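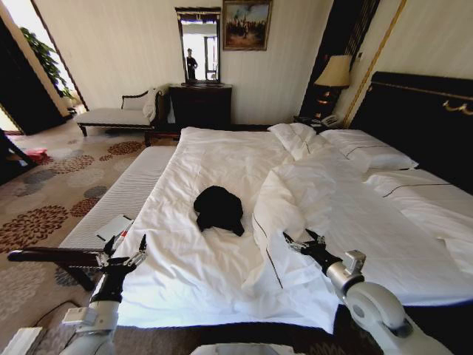
How do you get a duvet to lie flat without stripping the whole bed?

Work from the bottom up. Take hold of the two bottom corners, give the duvet one good shake so the filling drops back down, then smooth from the foot towards the pillows with the flat of your forearm.

I learnt that from Urszula Górecki when we did a season together at the Dorham, and I still do it every morning at home (my own bed is nowhere near as grand, sadly). Before any shaking, though, get the clothes off it! I've lost no end of socks inside a duvet because I couldn't be bothered to look first. Pillows come off too and go on a chair, and don't put them back until the top edge is straight.

If your cover has piping round it you're in luck. Line that up with the side of the mattress and the rest more or less follows.

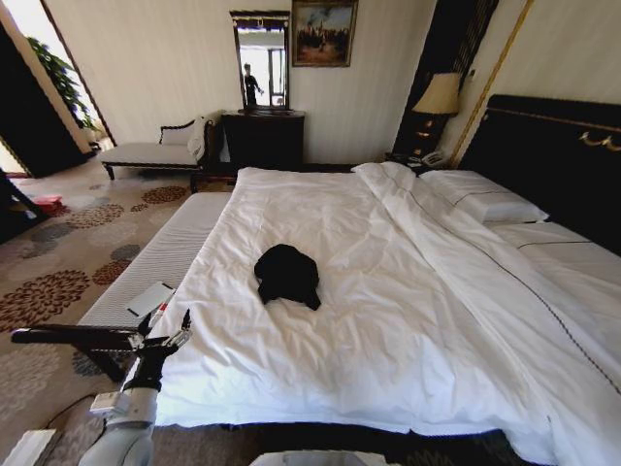
White bedding with a dark trim, and a bench at the foot

A bench is lovely to have, but mine turns into a second wardrobe by February. My rule now is that it gets cleared before the bed gets made, and anything clean is folded there and then.

For T-shirts I use the bed itself as my folding table. Lay the shirt out with the front facing down, pull the hem straight, and tug each corner so the creases run out towards the edge.
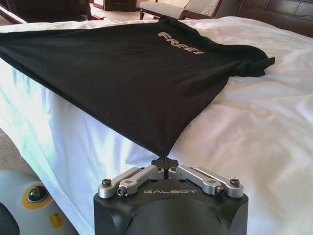 Then it's one side in to the middle, sleeve folded back on itself, same again with the other side, and up from the hem in thirds. Signe Blöndal does hers in half and then half again and gets them perfectly square, but mine go lopsided that way and end up back on the bench. If a shirt has lettering on the front, iron it inside out, on a cool setting, and let it cool before you fold it.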